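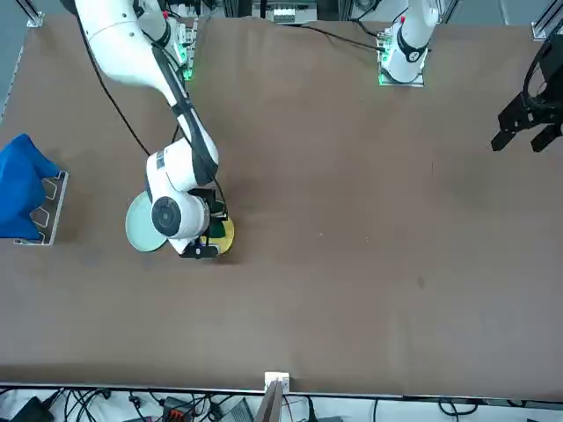 **Figure 3.** Two plates and a rack with a cloth over it.

Most writing on household drying assumes that the rack is where the dishes go. We doubt it. The claim goes back to Kalogeropoulos, who asked 300 households to name the place where a washed plate spends its first hour, and who took their answers at face value. People tend to name the object they bought for the job, and a rack is an easy thing to name. In Figure 3 the rack at the far left of the table has a crumpled blue cloth draped over it, while the two plates, one pale green and one mostly yellow, sit close together on the tabletop. A single picture proves very little, and we do not offer it as a count of anything. It does show an arrangement that the survey form had no box for.

The form used in the Dultness survey gave four choices: rack, cupboard, sink, other. A table would have fallen under "other," and so would a windowsill, a stove top or the lid of a washing machine. Kalogeropoulos reports that few people picked "other" and reads this as support for his view. We read it as a sign that people skip the last box on a form. Deligiannis raised the same worry in her comments on the first draft, and the published version answers it in a footnote that repeats the original figure.

Our own home visits covered 16 kitchens in Orker, all of them in November, when windows stay shut and cloths are slow to dry. This is a small group and a damp month, and we would not stretch the results to other towns or to summer. Still, in more than half of the homes the rack was holding cloth of some kind when we walked in. When asked, most people said the rack was "for dishes" anyway. Both statements can be true over a full day, and a visit in the early evening cannot settle which use takes up more hours.

We are also unsure about the idea, put forward in the Hara report, that a draped cloth marks a rack as "retired." The report gives no way to tell a cloth left for a minute from one left for a week. Folds and creases were taken as signs of long neglect, but a cloth dropped in a hurry creases just as well. Until someone goes back to the same kitchens several times in one day, we would leave that label out of the coding sheet and write down only what is on the rack at the time of the visit.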